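Print this thread | E-mail this thread

Folding microfiber cloths — does anyone bother?

oratile_v
We moved into a 1960 house in Sulgate in January and I finally have one proper drawer for cleaning cloths, and I'm so pleased with it that I've been folding every last one into thirds (my mother's way, with the edges tucked in). My husband thinks I've lost my mind. Do you all fold yours, or do they go in a heap?

Reinhold S.
Fold, always. Fold it in half twice and you get eight clean faces to wipe with, and when one gets dirty you turn to the next. A balled-up cloth just pushes the dust from one end of the shelf to the other.

samah_b
I have to disagree with Reinhold, kindly! The eight faces are for when you're using it, sure, but in the drawer? Mine come off the line, get a shake and go straight in, and they clean the stove just as well as they did when I was twenty and had the patience to fold things.

Keabetswe N.
I'm with Samah, though I do sort mine by color. Purple is for dusting, and the bathroom ones live in a bucket under the sink where they can't wander. 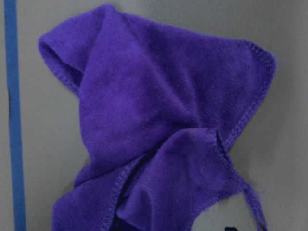

I like the plush kind with a stitched hem all the way around, and those never want to lie flat for me anyway, they have such a lot of body to them. The thin ones from the big packs fold beautifully and then leave streaks on my windows, so what have I gained? Whatever you do, Oratile, keep the fabric softener away from them — I ruined 13 that way, and I still have them in the garage for the bikes.

Reinhold S.
Agreed on the softener. Not agreed on the heap. You can't see what you have in a heap.

oratile_v
Oh dear, I do use softener on everything! I'll wash them again tonight without it. The thirds are staying for now, but Keabetswe, I'm stealing your colors.

Contact us | Copyright Temside Home Forum | Back to top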